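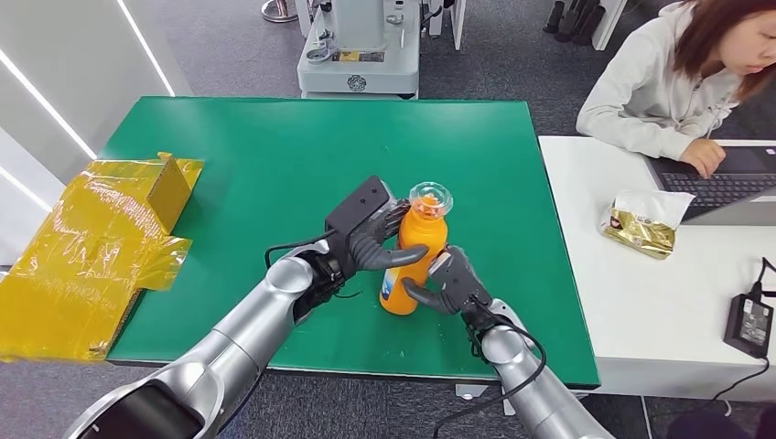 Ellery Community Orchard and Seed Library
Spring progress report to the Bruris Fund
Prepared by Flora MacRitchie, project coordinator

Dear Nathalie,

Thank you for being so patient with me over the date of this one. I had hoped to get it to you before the grafting weekend and then the grafting weekend swallowed everything, as it does every year, and I decided you would probably like to hear how it went anyway. So this covers the whole stretch from the end of the fall cleanup through March, and I've kept to the headings you gave us last time, more or less.

Where we are with the trees

The big news is that the upper terrace is planted. All 72 of the young apple and pear trees you helped us buy are in the ground, staked and mulched, and I can't tell you how good it feels to walk up there in the morning and see rows where there used to be bramble. We had planned to finish before Thanksgiving, but the ground on the east side was so waterlogged that we held those rows back and heeled the trees in by the tool shed over the winter. They came through it very well. We lost four, all of them pears, and all from the same end of the trench where the voles had been busy. The nursery has agreed to replace two of them at no charge and we are paying for the other two out of the small contingency line, which still has plenty in it.

The old trees on the lower slope were pruned in January and February. You'll remember that we were worried about the three big ones nearest the lane. We had an arborist out to look at them and she was more cheerful than I expected. Two only needed the dead wood taken out. The third, the one everybody calls the Skuvlow because it stands by the old Skuvlow gate, has a hollow running quite a long way down the trunk, and she advised us to bring the crown down in stages over three winters. The first stage is done. It looks a little bald at the moment, but there were fat buds on it last week and I am hopeful.

Grafting weekend

We had more people than chairs, so next year we'll borrow the benches from the church hall. The morning session was for beginners and covered whip-and-tongue grafts on bench rootstock, and the afternoon was for people who had done it before and wanted to try working over an established tree. We sent home a great many small potted trees wrapped in tape and labeled in pencil, and the rest are lined out in the nursery bed behind the greenhouse. It's too early to say how many have taken. I'll give you a proper figure in the fall report, once they've had a season to make up their minds.

One thing I would do differently is the knives. We bought one set for everyone to share and there was a good deal of waiting around in the morning. I'd like to buy a second set before next year, and I believe it can come out of the tools line without asking you for anything more.

The seed library

This has grown faster than any of us planned for. We gave out 400 packets between the opening in late January and the end of March, mostly beans, squash and lettuce, with a steady trickle of people asking for the Dronov tomato. I ought to explain that one. It came to us from a family in town who had been growing it in the same back garden for two generations, and it's a big, ribbed, rather ugly pink thing with a wonderful flavor. We only had a small envelope of seed to begin with, so we limited it to ten seeds per household, and we've asked everyone who took some to save from their best plant and bring a portion back. Whether they will is another matter! Our return rate last year was poor, mainly (I think) from people not knowing how to dry and store the seed. We are adding two seed-saving evenings in September to help with that, one for tomatoes and squash, one for beans and peas.

The card catalog is still in the front room of the library annex and it's still paper. We talked about moving it to a computer and decided to leave it alone for this year.

School visits

Both elementary schools came in the fall, and the middle school is booked for May. The teachers have asked whether we could offer something in the winter months, when there is less to see outdoors, and we tried out an indoor session on twigs and buds that went over nicely with the younger children. The older ones were a little bored by it. I am reworking it with some apple tasting at the end, which should help.

Money

We have spent a little less than planned so far, largely through the fencing coming in under the quote. The deer fence was budgeted at $4,000 for the upper terrace, and we saved some of that by reusing the posts from the old paddock. I would very much like your permission to move the difference to water storage. Last August we were carrying cans up the hill every other evening, and with so many young trees up there now I don't want to rely on that again. Two linked tanks off the barn roof would see us through a dry month. The quote is in the attached folder along with the spending sheet and receipts.

What comes next

Thinning the fruit in June, a long summer of watering, and the cider day in October, which we hope you'll come to. The path up to the terrace also needs stone on the steep part and I am still looking for a contractor who will return my calls.

If you could let me know about the tanks by the end of the month, I can get the order in at the quoted price. I'm in the office most mornings until noon and the number is the same as before.

With warm thanks from all of us,

Flora MacRitchie
Ellery Community Orchard and Seed Library

Copy to: Nathalie Bouchard, Bruris Fund
Attached: spending sheet, receipts, planting plan for the upper terrace, quote for water tanks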